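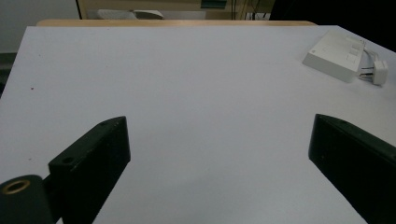
Refinishing a white tabletop: is the "no sanding" stuff real?
Started by drutau_dave

I have a big white table in the back room and the top has gone dull. It's sound otherwise. My brother-in-law swears by a wipe-on product called Vekcombe that you put on with a rag and leave overnight. The can is 70 dollars and the label says no sanding, no primer, no smell. I have been painting things for long enough to doubt all three.

Has anybody used it on a table that gets used every day? I don't care how it looked the next morning. I want to know how it looked a year later.

mapleleg wrote:
Used it on a hall table. Looked great for nine weeks, then the corner where we drop the keys started lifting in little flakes. Called the company, was told I had "over-wiped." Make of that what you will.

Omar Farah wrote:
I'll be the one to disagree. I did a kitchen table with Vekcombe two years ago and it's fine. Kids do homework on it, hot plates go on it, all of it. I did wash it twice with dish soap first and let it dry a full day. Most of the complaints I read are from people who put it over furniture polish.

mapleleg wrote:
Mine was washed too. I'm not an idiot.

Omar Farah wrote:
Didn't say you were. What did you wash it with?

mapleleg wrote:
Lemon cleaner.

Omar Farah wrote:
Well, a lot of those leave oil behind.

drutau_dave wrote:
OK but this is what bothers me. If a lemon cleaner can ruin it then the label should say so. I read the whole label in the store and it says "clean surface." My surface is clean. I wiped it Monday.
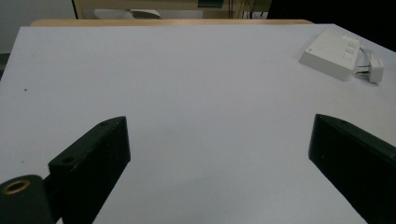
What I'm leaning toward is scuffing it up with fine paper by hand, a coat of ordinary bonding primer, and two coats of whatever decent enamel the store has on the shelf. More work, but I know what I'm getting. I can live with a weekend of dust.

ReresbergRita wrote:
Do that. Every few years there's a new miracle can. Before this one it was the Masri kit with the two little bottles, and people on this board loved that as well until their tables turned yellow. I still have half a kit in the garage if anyone wants to be disappointed.

Omar Farah wrote:
The Masri kit was an epoxy, that's a different thing. You can't blame one product for another.

ReresbergRita wrote:
I can blame the sales talk, it's the same sales talk. "Cures like stone." Have you ever seen a paint that cures like stone?

tallchair wrote:
Where do you all get the idea that "four and a half stars" means anything? I looked it up and there are 2431 reviews. I read the first couple of pages and most were written the same day the person finished. Of course it looks good the same day. Wet mud looks good the same day.

drutau_dave wrote:
Exactly my problem. I went looking for one review with a second photo from later on and gave up.

Omar Farah wrote:
I can put up a picture of mine when I get home. It won't convince anybody but I'll do it.

mapleleg wrote:
I'd look at it. Get the corners.

hobb101 wrote:
Question before anybody buys anything. Dave, what is the top made of? Solid wood, veneer, melamine? You never said. If it's melamine, half this advice is wrong, and enamel will peel right off without the right primer.

drutau_dave wrote:
Fair. I don't know. I bought it used and the guy said "hardwood," but he also said it was from the fifties and the screws underneath say otherwise.

hobb101 wrote:
Then find out first. Pick a spot on the underside and scratch it with a knife. If you get a curl of wood you're in good shape. If it chips and there's brown crumbly board behind it, you've got a coated panel and you should ask again.

ReresbergRita wrote:
And try whatever you choose on the underside too, and leave it a month. A month, Omar.

Omar Farah wrote:
I have no objection to a month.

drutau_dave wrote:
OK, knife tonight. I'm not buying the can yet. If it turns out to be melamine I may just get a tablecloth - my wife has been saying tablecloth since the start.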